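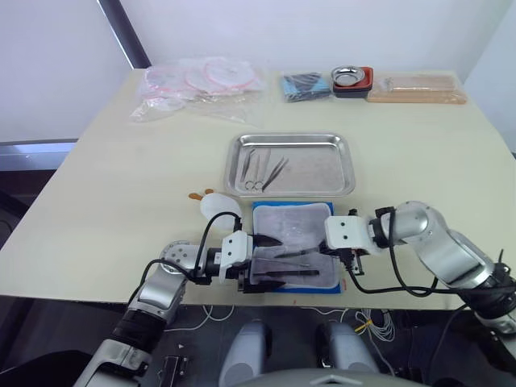
The Brestosley Sermon Collection is to be published by Ristari in two volumes, the first of which will be available in July. The editor of the collection met with us in the reading room at Distham to discuss the texts, the preachers who wrote them, and the question of how a sermon should be read once the occasion for it has passed.

The oldest item in the collection is a Lenten sermon dated 1496, copied in a small hand on both sides of the leaf. "It is a plain text," the editor said. "The preacher speaks about fasting, and then about debts, and he returns to the debts several times. One has the impression that he knew who was sitting in front of him."

The collection contains 134 sermons, of which 94 appear in the first volume. Asked how the division was made, the editor explained that the volumes follow the church year and do not follow the order of composition. Advent through Pentecost comes first. "A reader may open the book in Holy Week and find six preachers from four centuries speaking on the same passage. They do not always agree, and we have left the disagreements as they stand."

Work on the transcriptions began in 2000 with support from the Sveinbjörnsson Foundation. Progress was slow in the early years. Several of the manuscripts had been bound out of order, and two Easter sermons had been taken for a single long one. The editor credits the correction to a change of ink in the middle of a page - a detail that does not show in the older photocopies.

The most debated decision concerns the marginal notes. Many of the preachers marked their pages with reminders to pause, to lower the voice, or to leave out a paragraph if the service had run late. The Ristari edition prints these notes in the outer margin, beside the lines to which they belong.

"A sermon is meant to be heard," the editor said. "If we take away the pauses, we are left with an essay, and some of these men did not write good essays. They preached well."

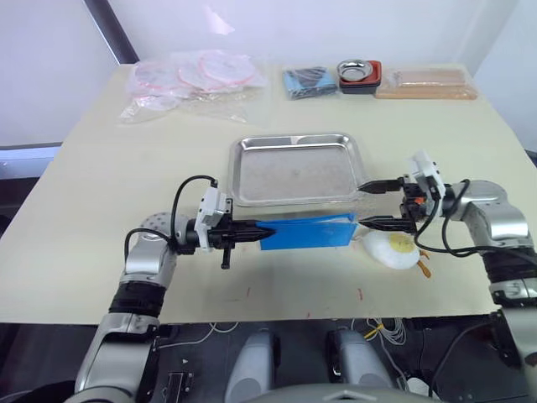 Another view was offered by a member of the congregation at Distham, to the effect that the notes were private and that a preacher who crossed out a paragraph did not wish to have it printed. The editor acknowledged the concern and said that it had been raised more than once while the first volume was in preparation. Paragraphs that were fully crossed out have been moved to an appendix. Those marked only for possible omission remain in the text.

On the matter of language, the editor described the approach as cautious. Spelling has been modernized, but forms of address have been kept, including those that will sound stiff to listeners today. Scripture is quoted as the preacher quoted it, even where he was plainly working from memory. Footnotes give the standard wording.

The second volume will cover the remainder of the year, together with the funeral sermons. "Those are the hardest to edit," the editor said. "The names are often missing. The preacher left a blank and filled it in when he stood up to speak."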